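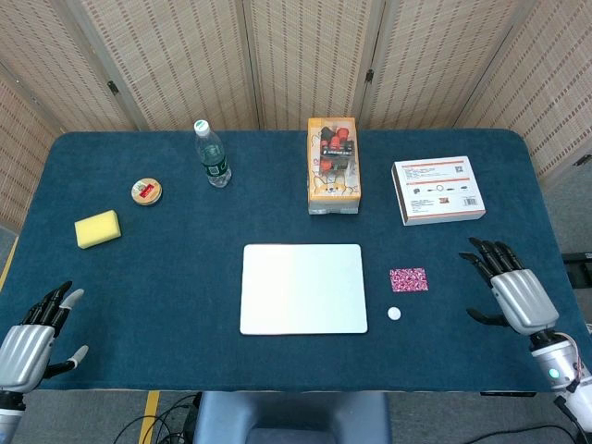

Tuesday, October 6, 2020

So I finally did the thing I've been talking about since June and quit my gym. I know, I know, half the country quit their gym this year, but I held out because I kept telling myself I'd go back once they opened the pool again. They did open the pool again. I went exactly 2 times.

What I've been doing instead is walking. Just walking! I leave the house before breakfast, go down Ostermann Street, cut behind the school and come home along the creek. It takes me an hour if I don't stop, and I always stop, because there's a heron down by the footbridge now and I'm not made of stone.

My friend Soo-ah Cho got me into it. She walked the entire Resbridge trail over the summer, all 120 miles of it, in bits and pieces on weekends, and she'd send me these long voice messages from the top of some hill, completely out of breath and very pleased with herself. I got jealous. Then I got shoes.

About the shoes. I went too cheap the first time and had blisters for a week, and then I overcorrected and spent over $200 on a pair that made me feel like I was wearing two canoes. They went back. The ones I have now are an old pair of my sister's, and they're perfect, and I don't want to hear about arch support from anybody.

The part I didn't expect is how much I like seeing the same stuff every day. The house with the blue porch has had pumpkins out for a while already – very early if you ask me – and the maple on the corner is going red from the top down. I've lived here 11 years and couldn't have told you there was a maple on that corner.

I have no idea what I'll do when it gets icy. Soo-ah says spikes that strap onto your shoes, and my mother says the mall, which makes me want to lie down on the floor. If any of you walk through the winter, please tell me what you wear on your hands, because mine are freezing already and I refuse to go back to the treadmill.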